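Looking after a shared meeting table
Speaker notes, December 2022
Irnolar building staff session

Opening
Thank them for coming up to Firside. Say where the restrooms are. Keep this part short, the last talk ran over.

Ask who wiped a table this week. Then ask who moved everything off it first. Expect fewer hands.

1. Why talk about a table
We have 37 meeting tables across the two sites. In October we got 46 notes about rooms left in a poor state, and most of them were about the tabletop: rings, crumbs, sticky patches near the edge. Chairs hardly came up.
Point out that the oval tables at Alilside get used for project work as well as meetings. People leave gear set up on them. That is allowed and we are not going to change it.

2. What goes in the room
One spray bottle, one cloth. Bottle gets a label with the date it was filled.
Cloths come from Đặng, the linen supplier. Used ones go in the bag on the back of the door. Do not put them back on the shelf folded. Somebody will take one thinking it is clean.
(Hold up a cloth. Pass it along the front row.)

3. The method
Spray the cloth. Don't spray the table, and never near anything with a screen or a cable.
Go with the grain. Start at the far side and work toward yourself.
Lift cables with the free hand and wipe under them. Do not unplug anything. If it is switched on, leave it on and clean up to it.
Papers and cards go back where they were, even if they look like trash.
Do the rim last. Fingers rest there all day and it gets the least attention.
Fold the cloth to a clean side for the second pass. If the cloth is too wet it leaves streaks, and overhead lights show every one of them.

Pause for questions before the next slides. Someone will ask about polish. Answer is no polish. We tried it on 4 tables and people complained that their papers slid.

4. Slides
Leave each one up long enough for the back row. Talk about the cloth and the bottle on the first one, and the cables to the left of the hand with the bottle on the third.

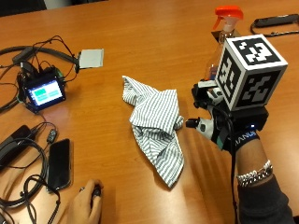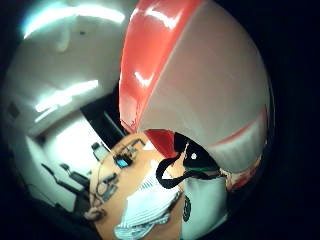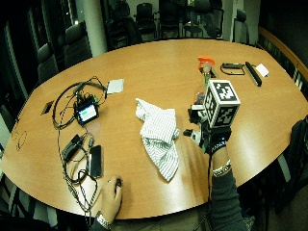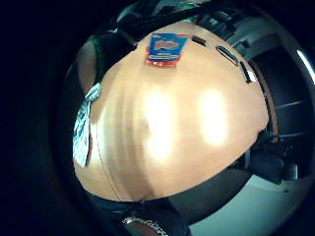 5. Ordering and budget
The limit for cleaning supplies next year is 2000 dollars for both sites together. Refills come out of that, cloths do not.
Send requests by email, with the room number.
Mention the new shelf labels if there is time.
Handout is by the door.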